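Boltedgate Members' Forum - Simulation and Software

Waston kitchen task pack: renewal of licence

O. Nnaji (moderator)
10 Sep 2021
Members are asked for their views before our Waston licence is renewed. The fee is 400 per seat. The pan-lifting task is the one most used by our trainees.

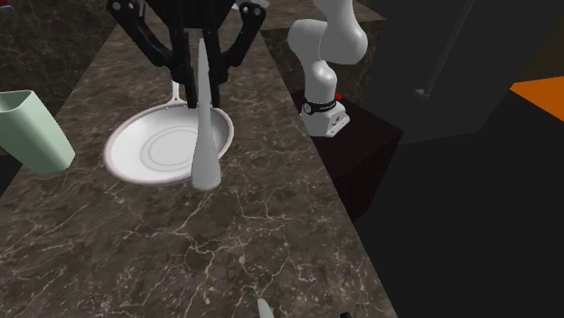 Reply 1 - Batport_Lab
We support renewal. The gripper takes the pan by its upturned handle from above, and 87 of our trainees have completed the exercise.

Reply 2 - Oyewole
I must disagree. The white cone stands too close to the pan for a beginner's task - and support requests take up to 15 days.

Reply 3 - O. Shehu
The cone may be moved in the task settings. I would renew for three seats only.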